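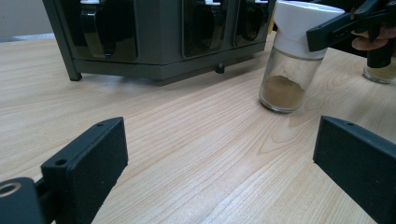
Handgreifer-Aufnahmen: was ab sofort gilt

Kurz und etwas in Eile, weil ich gleich wieder rüber muss. Die Regeln für die Aufnahmen mit den Handgreifern sind überarbeitet, Stand 2019-06-20. Die alte Fassung bitte aus den Ordnern nehmen, auch aus dem im Flur. Gilt für alle, die bei Gerano am Tisch stehen, und genauso für die Leute von Flimthorpe, wenn sie bei uns aufnehmen.

Anlass: Archana Uniyal hat die letzten 258 Durchgänge nachgesehen. Viel Gutes dabei. Aber auch viel, was wir so nicht abgeben können – Start zu spät gedrückt, Objekt schon im Griff bevor die Aufnahme läuft, zwei Leute gleichzeitig am selben Teil. Das meiste davon steht seit jeher in den Regeln, nur eben auf Seite 9. Jetzt steht es vorne.

Tisch

Vor jedem Durchgang die Ausgangslage herstellen, so wie auf dem Blatt. Nicht ungefähr. Große Sachen im Hintergrund bleiben, wo sie sind, die werden nur zwischen zwei Blöcken verrückt und dann auch eingetragen. Gläser nur mit geschlossenem Deckel auf den Tisch. Gewürze und andere Pulver: Deckel vorher von Hand nachziehen, wirklich jedesmal. Wer etwas verschüttet, bricht ab, wischt, fängt neu an. Abgebrochene Durchgänge nicht löschen! Markieren, Grund dazu, fertig.

Greifen

Bei Gläsern mit Kunststoffkappe darf an der Kappe gegriffen werden, das war ja lange strittig. Entscheidung von Narendra Sandhu: erlaubt, solange die Kappe fest sitzt und das Glas senkrecht bleibt. Beim Kippen und Schütten gilt das nicht, da wird der Glaskörper gefasst. Obergrenze für alles, was angehoben wird: 700 Gramm. Schwerere Sachen kommen vom Tisch, auch wenn es »bis jetzt immer gegangen ist«.

Backen langsam schließen. Kein Nachfassen in der Luft. Wenn der Griff schlecht sitzt: abstellen, loslassen, nochmal.

Zu zweit am Tisch

Hier hat sich am meisten geändert, also bitte lesen. Arbeiten zwei Greifer am selben Tisch, ist vorher klar, wer führt. Der oder die andere wartet mit offenen Backen und bleibt aus dem Weg, bis das Objekt steht. Übergabe nur nach Ansage. Reicht ein einfaches »frei«, mehr Text braucht es nicht und mehr wollen wir auch nicht auf der Tonspur haben.

Finger bleiben am Griff des Werkzeugs und hinter den Backen. Mit der freien Hand nichts zurechtschieben während die Aufnahme läuft. Das ist der häufigste Fehler überhaupt, sagt Archana, und man sieht ihn den Daten hinterher nicht immer an. Ärmel hoch oder eng, Ringe und Uhren ab – wegen der Klemmstellen und auch, damit niemand an den Händen wiederzuerkennen ist. Gesichter gehören sowieso nicht drauf. Ist doch mal eins zu sehen, Durchgang sperren und Jyoti Singhal Bescheid geben, am selben Tag.

Werkzeug

Vor der Schicht: Schrauben an den Backen prüfen, handfest reicht nicht, der kleine Schlüssel hängt am Wagen. Beläge anschauen. Risse oder glatte Stellen = tauschen. Spätestens nach 100 Betriebsstunden wird sowieso getauscht, auch wenn der Belag noch gut aussieht. Linse mit dem Tuch wischen, nicht mit dem T-Shirt (ihr wisst schon wer).

Kalibrierung einmal am Morgen und nach jedem Sturz. Jeder Sturz ist ein Sturz, auch der aus fünf Zentimeter Höhe. Eintragen im Heft, mit Uhrzeit. Faizal Hartono hat das Heft neu angelegt, Spalten sind jetzt hoffentlich breit genug für normale Handschriften.

Pausen

Nach etwa 45 Minuten Greifer weglegen. Das ist keine Empfehlung mehr sondern Regel. Die Handgelenke merken es später als der Kopf. Wer Beschwerden hat, meldet sich bei mir oder bei Jyoti und macht solange Beschriftung, da ist genug liegengeblieben.

Sonst noch

Die Aufgabenblätter für Küche und Vorrat liegen unter Fistotden, Unterordner Tisch. Bitte nur noch von dort drucken. Auf manchen alten Ausdrucken ist die Startlage gespiegelt, das hat uns schon einen halben Nachmittag gekostet.

Die Einweisung muss jeder neu unterschreiben, auch die alten Hasen. Dauert nicht lang. Raum 203, Faizal hat die Liste. Ohne Unterschrift kein Werkzeug, da gibt es diesmal keine Ausnahmen, auch nicht für mich.

Offen ist noch die Sache mit den Handschuhen. Ahuja möchte welche, dünn und schwarz, wir sind unsicher wegen dem Gefühl am Abzug. Wird bis September ausprobiert, wer mitmachen will, sagt Narendra was. Bis dahin: ohne.

Fragen und Wiederspruch bitte schriftlich an mich, im Gang vergess ich es.

Shanti Tripathi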